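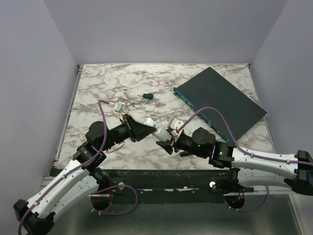
August 16, 2020

Okay, back on the Floltora disk after a whole morning lost to paperwork (the evidence form from July had the wrong case officer on it, so Napaporn and I redid it). The image verified first try! Hash matches the one on the seizure sheet, and I've written both in the bound book.

3,000 deleted messages carved so far, nearly all from the seller account. Most are dull – shipping complaints, somebody wanting a refund on 6 fake concert passes – but the name "Dankwa" keeps turning up as the one who releases the escrow money. Vikas thinks it's a person. I think it's a shared login, going by how the spelling changes after midnight.
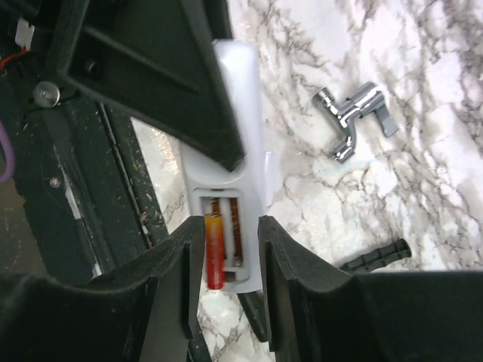

Photo: Nana Abubakari

Wallet file: still locked. Ran the short word list, 80 variations on the seller's old forum password, and got zip. Tomorrow I'll try the Ultholm list, if Valquíria can dig it out of the archive for me.

Timestamps are a mess too. The chat log runs five hours behind the browser history, and I spent way too long blaming my script before I noticed the time zone setting in the profile. Fixed in my copy of the timeline, original left alone.

To do: call the prosecutor's office back, ask Tarmo for the second drive, and get more evidence bags (the big ones, we're down to the last pack).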